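Gallery: a spring at the packing benches

When Zurnska put its first arms into our packing room in March, most of us expected to be told where to stand and to keep out of the way. It has gone rather differently, and I wanted to put a little of it up for families and friends who keep asking what we do all day. We pack gift orders for Kazemi and a few smaller shops, and the work is fiddlier than people imagine - bags, cords, ribbons, the lot.

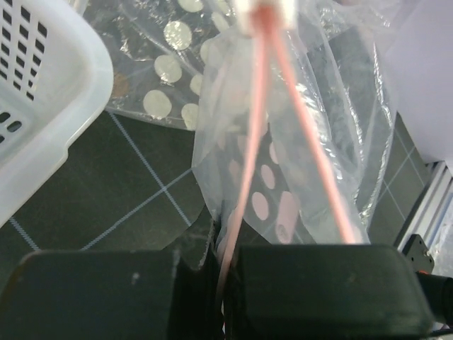 Bagging used to be the job everyone swapped out of by dinner time, and my own wrists were very glad to see less of it. Mahsa Mazandarani has the bench now, after nine years on the line, and she spends her shift setting out the goods and putting right whatever the arm fumbles. Clear bags are the hardest, she reckons, all shine and creases, and the polka dot ones with pink cords get the closest watching from her. She has trained three of us to do the same, and I am (slowly!) getting the hang of it.

We still change over every two hours, and we still argue about the radio. The room is louder in some ways and a good deal chattier in others, as we can look up from our hands now and then. More from the Iltinmont site once I have sorted through them.

Page updated 2022-05-09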